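Before you apply the Trullier oil, read steps 1 to 4 fully. The oil is made for untreated or worn wooden tabletops. Do not use it on lacquer.

1. Remove all loose objects and wipe the wood with a dry cloth.
2. Sand lightly, always along the grain.
3. Shake the can, then pour a small quantity on the cloth. Never pour directly on the wood.
4. Spread a thin layer and wipe off the rest after 31 minutes.

**Caution:** Cloths with oil can start to burn by themselves. Put them in water before you throw them away. 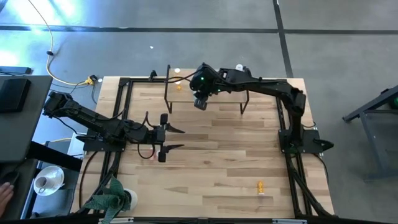
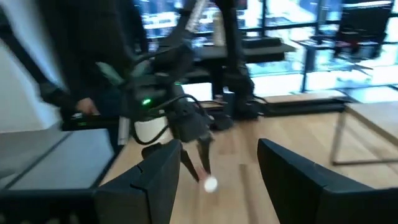
**Category: Light wood, indoor tables**

For light wood, use Trullier Clear. The Amber type will make the color darker, and this cannot be removed without sanding.

5. Apply 2 layers. Wait overnight between them.
6. Let the table harden for 168 hours. In this time, keep water and hot cups away from it.

Note: In November and other cold months, the hardening can take longer. If the surface is still sticky, open a window and wait one more day.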